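Chapter 3
Malolactic Fermentation: The Second One

Before you start: you should have read the chapter on yeast. If you skipped it, go back, at least for the part on nutrients. We use it here.

Yeast is done. Sugar is gone, or close to gone. The wine is sitting in tank or barrel and it looks quiet. Often it isn't. Bacteria are the next thing to deal with, and you have a choice to make about them – soon, not next month.

Malolactic fermentation (MLF from here on) is the change of malic acid into lactic acid. Malic is the sharp one, the green apple acid. Lactic is the softer one, the milk acid. A little carbon dioxide comes off as well. Total acidity drops, pH goes up. The main worker is Oenococcus oeni, which puts up with alcohol and low pH better then most of its relatives.

Almost all reds go through it. Whites, it depends. A rich barrel Chardonnay, usually yes. A crisp Riesling, usually no. Sparkling base wines go both ways, and winemakers argue about it.

What you will learn in this chapter

How MLF works and what it does to acid, smell and mouthfeel. When to start it. How to tell it is finished. How to stop it, or keep it from starting at all.

Key terms: malic acid, lactic acid, diacetyl, co-inoculation, volatile acidity, paper chromatography. Definitions at the end of the chapter, not here.

A case to keep in mind

Dremham is a small winery on a cool hillside site. One year they bottled a white lot of 500 cases without checking malic. Tasted fine, looked clear. By June there was fizz in the bottles and a cloudy ring at the neck. MLF had started up in the glass. Out of the whole lot they pulled 208 cases and sold the rest off cheap. Flevgate, across the valley, had the same grapes and a similar pick date. They ran a malic test, saw there was plenty left, and sterile filtered before bottling. No trouble.

Same fruit, 2 very different years on the books. We come back to both wineries later in the chapter, with their lab numbers, so don't worry about the details yet.

Four things that decide it

Temperature. Too cold and the bacteria sit there. Most cellars aim for the high sixties Fahrenheit.

pH. Below 3.2 or so it gets slow and hard. Higher is easy, but easy for spoilage bugs too.

Sulfur dioxide. Bacteria hate it, even the bound part. So hold off on adding it if you want MLF. Add it promptly if you don't.

Alcohol. High alcohol slows everything down. Pick a strain that can take it, and read the suppliers sheet first.

All four act together. A wine can be fine on each one and still get stuck – cool cellar plus lowish pH plus a bit of sulfur, that will do it.
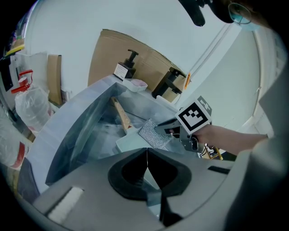 Stuck wines get their own section, after the one on timing. Timing first: with the yeast, or after it.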